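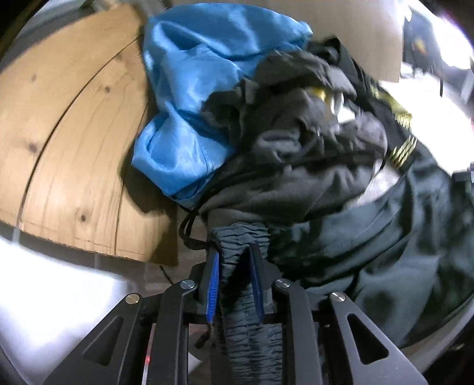 图 3 手持夹爪腕部视角下的腰头夹持。两片蓝色指垫分列于收褶松紧腰头两侧,后方为堆叠的待整理衣物。

4.2 接触前后的感知与夹爪宽度控制

上一节谈的是怎样在一堆衣服里找到值得下手的地方,这一节想慢一点,讲讲找到之后的那一小段时间。我们在项目刚开始的时候对这段时间相当轻视,总觉得只要抓取点选得准,合拢手指无非是发一条指令的事情。后来把失败的片段一段一段翻出来看,才发现相当一部分问题都集中在指垫将要碰到布料、以及刚刚碰到布料的时候,而那时的策略网络还在用离接触很远时的那一套判断。读者如果也做过柔性物体操作,大概对此会有同感。

先说观测。腕部相机与手指刚性相连,所以指垫、连杆和两侧的外臂在图像里的位置主要由开合宽度决定,背景则随手的移动而变化。这个性质很朴素,用起来却非常顺手:我们从标定序列里为每一个宽度预存一张手指掩膜,运行时按编码器读数插值,把手指占据的像素从衣物分割的输入里去掉。早先的版本没有做这一步,分割网络常常把深色的指垫认作深色衣物的延伸。图 3 就属于比较难处理的一类,右侧指垫是偏暗的藏青色,腰头本身是深蓝灰色,旁边又落着一道黑影,单靠颜色去分,边界很容易糊在一起。加入掩膜之后,网络只需要回答"布在哪里",手指在哪里由运动学来回答,两件事情各归各的,调试的时候也好查得多。

再说纹理。松紧腰头有一个讨人喜欢的特点,橡筋收紧后会形成一道道细密的横向褶皱,与周围平滑的面料反差明显。我们在特征金字塔较浅的一层上增加了一个方向能量分支,专门对这种重复的短褶作出响应,输出一张与图像同尺寸的"收褶图"。收褶图与分割结果相乘,再沿主方向拟合一条中心线,就得到腰头的局部走向。指垫的闭合方向应当与这条中心线大致垂直,两者夹角的偏差作为一个附加输入送进策略。需要老实交代的是,收褶图也会对别的东西动心,比如荷叶边、堆得很碎的软褶,还有印着平行斜条的面料。条纹的干扰尤其麻烦,它的间距规整,方向能量往往比真正的褶皱还要强。我们的办法是在训练时随机给平整区域贴上条纹,并要求该分支在这些地方保持沉默;这样做以后误报少了许多,但印花与褶皱叠在一起时仍然会犯糊涂,第 6 节还会回到这个话题。

抽绳是另一位常客。它细、黑、会自己弯成圈,落在地面上时又和线缆十分相像。我们最初想把抽绳单独列为一个可抓取的类别,想着拉住绳子也能把裤腰带出来,试了一阵子便放弃了,原因很简单,绳子受力后会先在绳道里滑动,衣物并不跟着走。现在的做法是把一切细长且与布面相接的结构统统归入"避让"类,规划模块 Montoya 在生成接近轨迹时给它们加上一圈代价,让手指尽量从另一侧进入。避让代价的权重调得过大也不好,夹爪会绕远路,把旁边叠着的衣服推开,反而破坏了原来清清楚楚的腰头边缘。眼下采用的权重是在仿真环境 Eston 里扫出来的,再拿到实机上稍微往小收了一点。

接下来是控制。整个接触过程被划成接近、试探、合拢三个阶段,由一个很小的状态机管理,策略网络只输出末端的相对位姿和期望宽度,阶段切换则由下层决定。我们曾经把切换也交给网络去学,演示数据里的示范者动作流畅,三个阶段几乎连成一气,网络学到的切换点便忽早忽晚,出了问题也说不清该怪谁。分出来以后,日志里每一次切换都有明确的触发条件,这对后面的排错帮助极大,哪怕因此损失了一点点动作上的圆润,我们也觉得很划算。

试探阶段的设计花去了我们最多的心思。夹爪先以较低的速度收窄,同时观察两个信号:一是编码器给出的宽度与指令宽度之差,二是指垫之间那一小块图像的光流。布料很软,单看宽度差,常常要夹得相当深才有反应;光流则敏感得多,指垫一旦带动布面,局部纹理就会出现与背景不一致的位移。麻烦在于手本身也在动,所以我们先用桌面、地面这类刚性区域估计一个全局运动,再从局部光流里减去。木纹和节疤在这里帮了大忙,它们对比清晰、位置固定,是很好的跟踪点。换成纯白的台面,全局估计的质量就会明显下降,遇到过曝的亮区更是如此,因此程序会先剔除饱和像素,剩余的跟踪点不足时,退回到只看宽度差的保守模式。

试探阶段设有 800 毫秒的时限。超过时限仍未确认接触,夹爪会张开、沿接近方向后退一小段,再重新请求一次抓取点。这个数值来自反复的试验,设得短一些,厚软的衣物还没有被压实就被判为落空;设得长一些,手指在空处慢慢合拢的样子又实在叫人着急,而且期间衣堆可能已经被推得变了形,原来的抓取点也就不作数了。确认接触之后进入合拢阶段,目标宽度由策略给出,下层在此基础上附加一个缓慢的收紧量,用来补偿布料被压缩后的松弛。腰头里的橡筋有弹性,抬起时会伸长变薄,若没有这点补偿,夹持很容易在提起的中途一点一点滑脱。

数据方面,训练集沿用了我们整理的 Sinico 集合,共有 1000 段手持夹爪演示,另留出 126 段只作评测,不参与任何参数选择。演示由操作者手握夹爪完成,开合宽度与图像一同记录。两路数据的时钟并不天然对齐,我们用自己写的回放工具 Irkolex 做校正:先从图像中检出手指关节处的圆形销轴,由其间距反推出视觉宽度,再与编码器曲线做互相关,求出延迟。销轴的金属端面反光强烈,有时会亮成一片,好在两侧的结构近乎对称,一边看不清的时候还可以借另一边来推断。延迟校正看上去是件琐碎的杂务,可是接触前后的标签对时间极为敏感,错开几帧,"已经夹住"就会被记成"尚未碰到",网络再聪明也学不出名堂来。

标注规范也顺便说明一下。每段演示只标注接触开始与夹持稳定这两个时刻,以及被夹部位的类别,例如腰头、袖口、下摆或无法判断。"无法判断"这一类我们是认真保留的。衣堆里的东西互相压着,颜色相近的两件叠在一起时,仅凭一个腕部视角确实分不清哪一层属于哪一件,硬要标注者选一个,只会把猜测混进真值里。凡标为无法判断的片段,部位损失不参与反向传播,时间标签照常使用。对图 3 这样的画面,褶皱清晰,两片指垫分居腰头两侧,部位标签没有争议;与之相邻的几件衣物彼此交叠,我们便不去勉强给出每一件的完整轮廓,只保留可见区域的掩膜。

与不含试探阶段的基线相比,本节的做法在定性上有两点变化值得一提。其一,夹爪从腰头旁边擦过去、合了个空的情况少了,多数能够在时限之内发觉并重来。其二,误把下面一层布也一并夹起的情况略有改善,但没有根除,光流只能告诉我们有布在动,说不出动的是几层。我们尝试过用最终宽度去估计层数,松紧腰头本身有厚有薄,褶皱堆叠的程度又各不相同,得到的结果不够稳定,暂未放进正式系统。完整的对照结果与各模块的消融见第 5 节,那里也给出了关闭收褶图、关闭手指掩膜时的表现。

实现上还有一处小细节,写在这里供复现的同行参考。手指掩膜的插值务必在去畸变之前的原始图像上进行,我们一度在去畸变之后做,画面边缘的外臂轮廓总是对不齐,找了很久才找到原因。这一处是 Birger Dalen 在逐帧比对掩膜时发现的,他还顺手重写了标定序列的采集脚本,使夹爪在每个宽度停稳之后才取图。旧脚本采得的掩膜仍保留在代码仓库的归档目录里,请不要与新的混用。

本网站使用 Cookie 以改善您的阅读体验。继续浏览即表示您同意我们的 Cookie 政策。 接受 | 管理设置

联系我们 | 版权声明 | 返回顶部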